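Two months since the arm went live at Tidero, so a short thread on what it has changed for those of us on the packing side.

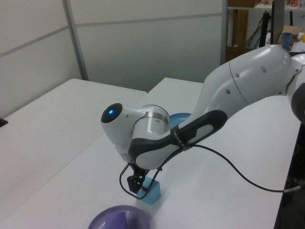 It does the sorting we used to do by hand at the start of every shift. 306 pieces on a normal morning, 2223 in our worst week in November.

My wrists are better. I'll give it that.

The job is different, though. I used to pack and chat. Now I watch, clear stops and write them up. There were 15 stops on the first day and 11 yesterday.

Farah Tuhumury moved across to training. She got a pay rise. The rest of us got a new job title and the same money.

Shazia Tanoli has asked for the stop log to count as skilled work. Management say they'll look at it after the Pisel order goes out.

No one has lost their job. Two people left and weren't replaced.

Will post again when we hear about the pay.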